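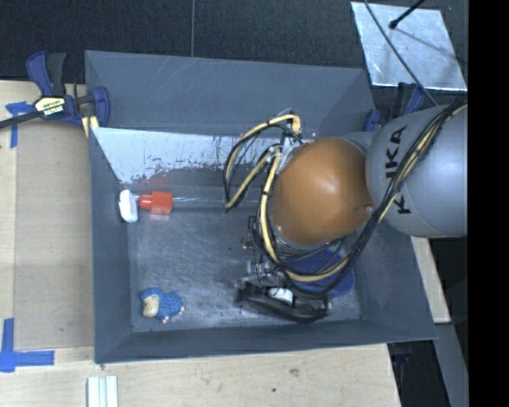

The Savolainen Trophy has been contested by amateur rugby clubs for long enough that its format is seldom questioned. It should be. Under the present rules a club may register a player in October and field him in the final the following spring, whether or not he has played a single league match in between. The rule was written for a smaller competition, when travel was difficult and squads were thin. It no longer serves the clubs it was meant to protect.

Last season's final between Hernadel and Kidon drew 2537 spectators, a figure most league fixtures in the region cannot approach. Five of the 30 starting players had appeared fewer than three times for their clubs. All five were properly registered, and no blame attaches to them. The men they replaced had trained through the winter and had carried their sides through the early rounds on poor fields.

Aleksi Kiiskinen, who captained Arnico for six seasons, has argued that any restriction would punish players returning from injury or from work abroad. The objection deserves a serious answer. A minimum of four league appearances, with an exemption for documented injury, would meet most of it. Players working abroad present a harder case, and the union would have to decide whether past service to a club should count.

There is also the matter of cost. The registration fee of 200 per player is minor for the larger clubs. For a side with 20 regular members, it discourages the late signings that its opponents make freely.

The union will review its competition rules before the next draw. It should adopt an appearance requirement for the semifinals and the final, and leave the earlier rounds as they are.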